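How to Register and Speak at a Matthorpe Council Meeting

Residents of Matthorpe may address the Council during the public comment period of any regular meeting. The instructions on this page explain how to register, what to prepare and how to submit written material. They apply to regular meetings only. Special meetings and closed sessions follow separate rules, which are printed on the notice for each meeting.

Before You Begin

Read the agenda. It is posted on the Clerk's page and on the board outside the Council Chamber. Each item has a number, and you will need that number if you wish to speak about a particular proposal. Residents who wish to raise a matter that does not appear on the agenda should select "General Comment."

You do not need to be a registered voter to speak. You must live, work or own property within the town limits, or represent an organization that operates there.

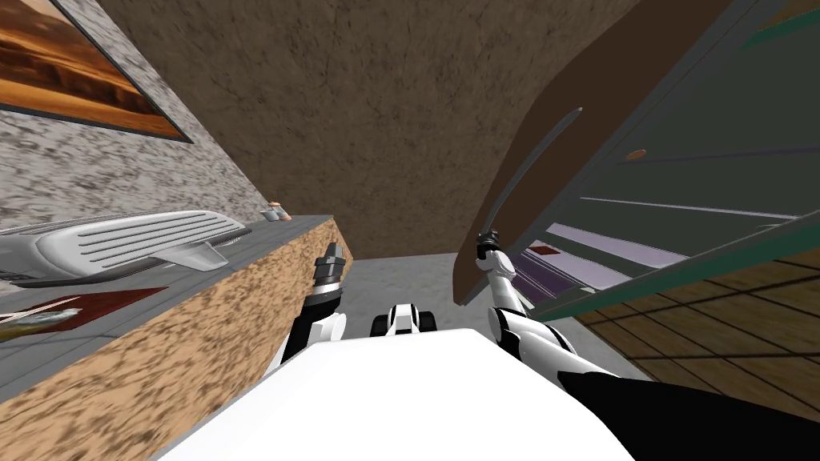 Two robot arms near a counter, computer rendering.

Step 1. Complete the speaker form

The form is available online and at the Clerk's counter. Enter your full name, your street or neighborhood, and the agenda item number. If you are speaking for a group, give the name of the group and your role in it. Forms must be received by noon on the day of the meeting. A separate form is required for each item.

Step 2. Confirm your place in the order

The Clerk assigns speakers in the order in which forms are received. The public comment period has room for up to 11 speakers. Anyone who registers after the list is full is placed on a waiting list and called if time allows. To withdraw, notify the Clerk's office so that the next person may be moved up.

Step 3. Prepare your remarks

Each speaker has three minutes. State your position at the start and name the action you would like the Council to take. Remarks must be addressed to the presiding officer and not to individual members, staff or other persons in attendance. Time may not be transferred from one speaker to another.

Campaign speeches for or against a candidate for public office are not permitted during public comment.

Step 4. Submit written material

Written statements may be sent in place of spoken remarks or in addition to them. A statement may not exceed 1,000 words. Statements received by the deadline are given to all members before the meeting and become part of the public record. Remove telephone numbers, account numbers and other private details before sending.

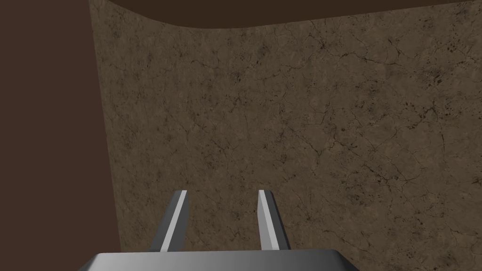 Step 5. Attend the meeting

Check in with the Clerk at least ten minutes before the meeting is called to order. When your name is called, go to the lectern, state your name and neighborhood, and begin. A yellow light signals that 30 seconds remain. A red light signals that your time has ended.

After the Meeting

The Council does not usually reply to comments during the meeting. Questions that call for an answer are referred to the responsible department, and a written reply is sent to the address on the speaker form. Draft minutes are posted once the Clerk has reviewed them. To request a correction to the record of your remarks, write to the Clerk before the minutes are approved.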